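Notebook, bench 2
November, started 7:40 with bad coffee

Planning day. I hate planning days. Slavica wants the equipment request for next year before lunch tomorrow, and she wants it "with reasoning," which I take to mean that last year's version, a list with prices and one exclamation mark, did not go over well upstairs.

So, reasoning.

The number we were given is 1869. That is for everything that isn't an arm: grippers, cables, fixtures, table parts, things to be sorted, bins to sort them into. Arms come out of a different pot, which Slavica guards, and I have been told to stop asking about the different pot.

Went over to the pen table first thing to see what we use up, as opposed to what we think we use up. Ognjen keeps a parts log and I trust it more than my memory. According to the log we have gone through 9 gripper fingers since summer. He prints them, they wear at the tips or crack near the mount, he prints more. He has never once complained, and the log is written in a tone that makes complaining unnecessary. Sample entry: "Finger. Again."

Options for fingers:

Keep printing. Costs filament and Ognjen.
Buy the molded set from Torvik. Nice, fits, takes ages to arrive, and their quote came with a separate line for "handling," which I'd like to see itemized someday.
Buy bare grippers from Zundico and adapt them. Zdenka has done the adapter drawing. She says it's an afternoon's work. Zdenka's afternoons are longer than other people's.

Leaning toward Torvik for one pair of arms and printing for the rest. If the molded ones last the winter we buy more. If they don't, we have learned something at the price of two sets and some handling.

Cables. We need cables, and we needed them last year too, when I wrote "cables, misc." and got nothing, because apparently misc. is not a thing you can purchase. This time: measured lengths, connector types, and a bag of clips to hold the slack down. Blagoje came by while I was measuring and asked whether I was building or untangling. Wrote down the lengths anyway. They're on the yellow sheet taped inside the back cover. Do not throw out the yellow sheet.

Second table. Graltport has quoted for the same extrusion frame, cut and drilled, and will do a top to match. Matching top matters more than it sounds. Aušra ran the pen task on a plain white surface over at Rindska and the results wandered off somewhere, so for now every table gets striped wood or we don't compare them. The quote for the frame alone eats more than half of the 1869. I stared at it for a while and it did not get smaller.

What we could do is buy the frame now and make the top ourselves. Then the argument is who glues it. (Blagoje owns clamps. Blagoje does not know he has been entered here as a line item.)

Props. Laugh if you like, but this is the cheapest part of the request and the one I get asked about most. We want:

more black pens, all one kind, with clips. The clip changes how it rolls and how it sits in the fingers, so no mixing
colored pencils or pens in a couple of greens, because the greens are the ones worth testing
two more clear bins and two more orange ones, same shape. The supplier has changed the shape once already, so buy spares while this one exists
one more plant. Slavica crossed this out on the draft. I have written it back in. The plant sits at the back and gives the cameras something that isn't a bin

Camera mounts: not asking. What we have stays where we put it, and I'd sooner not draw attention to how we did it.

Cart: also not asking, though I'd like a deeper shelf. The current one has the screen, the power box and whatever anyone puts down "for a second."

10:15, Ognjen wants a spare base plate on the list. Fair. If one gets bent we are down a side, and a two-arm table with one arm is just a table with opinions. Added it.

11:30, rough order of what gets cut if they shave the number:
plant (Slavica wins)
deeper adapters for Zundico grippers
matching top, if we glue our own
second set of molded fingers
cables go last. I mean it this time.

For the write-up I'm putting these in, so whoever signs it knows what a bin is.

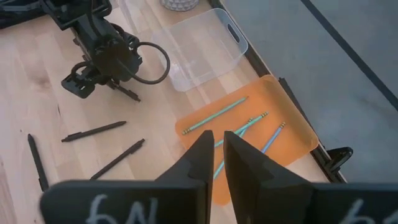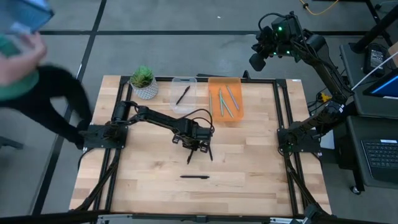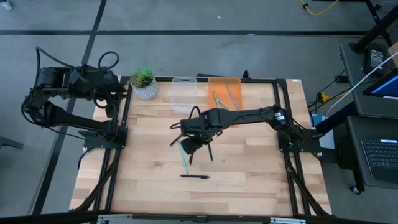 Pen table, bench 2. Both bins, black pens out on the wood, greens in the orange one.

To do: ask Torvik what handling is. Get Zdenka's adapter drawing into the shared folder, where it has been "about to be" for a month. Ask Graltport if the price drops without the drilling, and then find out if our drill press still runs before telling them yes.

Aušra has the draft. Her comments by 4, she says.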